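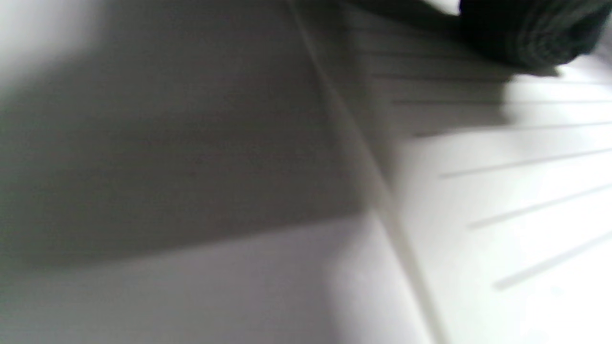
**Dana Pruett**

The owner of Stosar Appliance, out on the Cumumeck road, talks while she works. Won't sit. Phone going the whole time.

She's been fixing washers and fridges in Cronin for 6 years. Before that, a desk job at Gurnex – "billing, mostly, and I was bad at it." She started with a neighbor's dryer in her garage. Then the neighbor's sister's dryer.

What do people get wrong? "They wait. It makes a noise in August and they call me at Christmas." Too much soap is the other one. "Two tablespoons. I tell everybody. They don't beleive me."

A house call is $140, parts extra. She knows that's a lot. If the machine isn't worth saving she says so at the door and charges half. "I had a guy ready to spend 3000 on a new fridge. It was the door gasket."

Parts are the headache now. One control board took three months to show up, and it was the wrong one. She keeps dead machines out back and pulls what she can off them.

Would she hire? She'd like to. Tried twice. "Both good with their hands, both hated talking to customers – and thats half of it."

The phone again. A dishwasher, leaking, across town. She's already looking for her keys. "Tell them to turn the water off first," she says, to me I think, and picks up.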